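Progress report to the Janssen fund, Mar 29, 2021
Project: Tronorum (yeast strains for carotenoid production)

Strain building is finished, eleven weeks behind the chart we drew for you when we were young. Of the 11 constructs ordered, two refused to assemble and have been retired with full honours. The rest grow at Mumlow in the small fermenters. Two of them are properly orange. The others are the colour of weak tea, and we have stopped calling this promising. 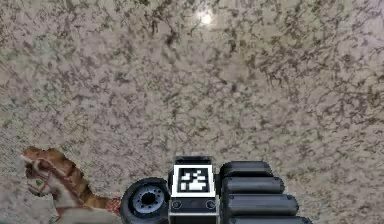
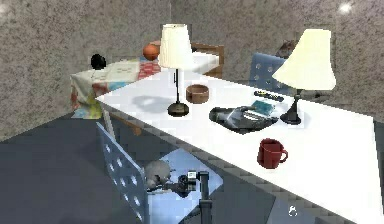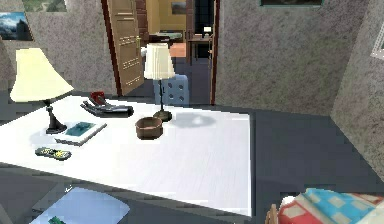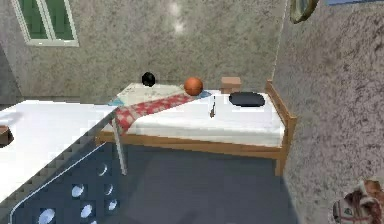
Rendered views: speckled surface, two of a white table with lamps, and a bed.

Gitar, our plate-logging software, now saves its results, a feature we had assumed was included.

Spending is under budget, chiefly through reagents that haven't arrived. We ask to move the unspent travel money to sequencing.

Next: repeat the copy-number assay, try the weaker promoter in the two orange strains, and send yields by July. The centrifuge has been serviced and now makes a different noise.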